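Pirkix PX-271 Hand-Held Gripper
Product code: 3559
Status: Available, subject to the safety notice below

The PX-271 is a manual two-finger gripper for cloth handling and teaching work. It is sold singly or as a pair, and each unit accepts the standard Pirkix camera mount. Grip pads are a wear part and can be ordered separately.

Safety notice 06/02/2018: pivot pin creep

Dusten, our service agent, has received returns in which an outer pivot pin had worked its way out of the linkage. On most of them the pin had moved a millimetre or two and the operator noticed play in the jaw. On one unit from a laundry trial at Elow, the pin came out completely under load. The finger swung back and pinched the operator's hand against the handle. The injury was minor — bruising and a broken nail — but a harder squeeze could have done worse.

The fault is in the retaining clip behind the pivot cap. Clips in one batch were under-hardened and relax with repeated opening and closing. Fast fabric work, with the jaws cycling all day, brings it on sooner. The earliest failure reported was at around 3000 cycles.
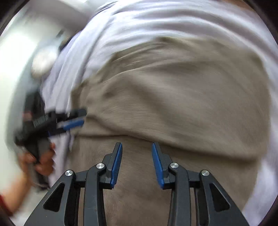 Two grippers in use on grey and white fabric. The round silver caps cover the pivots on the linkage.

Affected units

Serial numbers ending 271 to 295, inclusive. The number is stamped inside the handle. Units outside this range have the earlier clip and are not affected. The Eze single-finger gripper uses a different joint and is also not affected.

What to check

Open the jaws fully and press each cap with your thumb. It should sit flush and not move. Close the jaws and try to rock each finger sideways. If there is any click or visible gap, stop using the unit and tag it. Do not glue the cap down or tap the pin back in. Both have been tried, and the pin moved again within a shift.

Affected units with no play still need the new clips. They can be used for light work until the kit arrives, provided the check is done at the start of each shift. Keep your free hand clear of the linkage while the jaws are loaded.

Repair

Dusten will supply a clip kit at no charge, or fit it at the workshop if you would rather send the unit in. Allow five working days plus freight. You will need circlip pliers and a 2 mm punch to do the job yourself, and the kit includes a colour-marked gauge for checking that the new clip is fully seated.

Stock shipped after the date of this notice has the replacement clip fitted — look for a green dot on the carton label.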